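Project Report: Planning the Equipment for Our Hand-Held Gripper Kit
I-seul Shim, with Dennis Lyimo and Emanuel Tudose 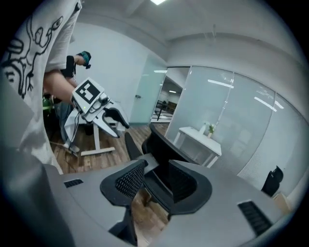 So my part of the project was the shopping list, which sounded like the easy job when we split things up. We had $960 for the whole semester and I figured I'd be done in an afternoon. Ha!

The first quote, from Omska, ate $300 on finger pads and printed housings alone. Dennis wanted two spare sets on top of that, and I said no, then we cracked a housing during assembly and I said yes. Tulo sold us the cables at $39 for the bundle - more than I'd planned, but they were in stock and Waso wanted us to wait until August.

The thing I'd do differently is budget for the small stuff first. Markers, mounting plates, chargers, tape (so much tape). I had one line called "misc" and Emanuel kept asking what was in it, and I kept not having a good answer. Now every item has its own row with a supplier, a lead time and a backup part.

We also talked about headsets for a whole meeting. Nerys Landeg, our advisor, told us to borrow before we buy, so those are in the sheet at zero cost with a note to price them properly next year.

Still open: whether Biwott will give us the student rate on replacement pads. I've emailed them and I'm waiting to hear back.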